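**Bisovcombe folding mat, felt-faced** - product notes, updated January 10, 2018

Most people fold laundry on a bed or a kitchen table, and most people get by. So the first thing to say about a folding mat is that you may not need one. We sell the Bisovcombe because enough customers asked for a surface that thin fabrics won't slide off, and because the two other mats we tried were worse.

## What it is

A flat mat with a soft felt face and a rubber back. It rolls up for storage. It comes in two sizes, the small for a desk or a shelf top and the large for a proper table. The color is a blue-green the maker calls Lagoon. There is a gray listed in the Thammasiri catalog, but we have yet to receive any, so we don't take orders for it.

## What the maker claims

The packaging says the mat "halves folding time." We couldn't find any test behind that and we don't repeat it in our own ads. The box also says the face is good for 3000 wipes with a lint brush. Maybe so. Ours has been on the packing table since July and it looks a little flatter along the front edge, where sleeves rest on it. It hasn't pilled.

What we can say is narrower. Slippery cloth stays put better on felt than on a varnished table. If you fold scarves, linings, blouses or anything with a sheen to it, you will notice the difference on the first fold. If you fold towels and jeans, you won't, and you should keep your money.

## Compared with the others we carry

| | Bisovcombe | Tostard Flat | Planbridge Roll |
|---|---|---|---|
| Face | felt | smooth vinyl | cotton canvas |
| Back | rubber | bare | rubber |
| Holds thin cloth | well | poorly | fairly well |
| Picks up lint | yes | no | a little |
| Wipes clean | no | yes | no |

The Tostard is the one to get if you want to wipe off spills. The Planbridge is cheaper and does most of what this one does, but it took us 3 days under heavy books to get the curl out of it.

## Complaints

Lint is the main one. Felt grabs it, and a pale mat would hide it better than this color does. Brush before you start on anything dark.

The second is smell. A new mat has a rubbery odor for some 14 days. Leave it unrolled in a room with a window.

Do not iron on it. The leaflet shows an iron in one of its drawings, and we have asked for that drawing to be taken out - the face is not rated for heat and we will not replace a scorched one.

## Thin and creased fabrics

Lightweight cloth that has been left in a heap is the hardest thing to fold neatly on any surface. Find a hemmed edge first and work from there. Pulling from the middle of the pile only sets new creases across the old ones.

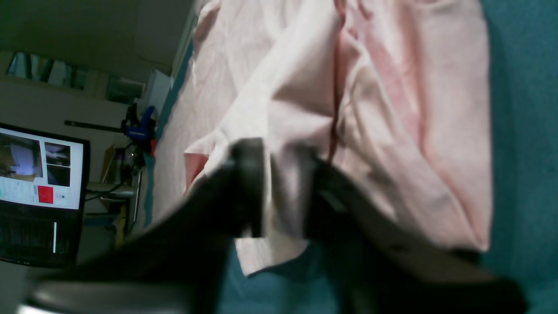
**Can the mat go in the washing machine?**

Only the small size can, on cold, and it has to dry flat. The large one should be brushed and spot cleaned with a damp cloth.

## Returns

Unused mats can come back rolled the way they arrived, felt side in. Used mats can come back if the rubber has split or come away from the felt. We don't take returns for lint, and we don't take returns because the folding didn't get faster.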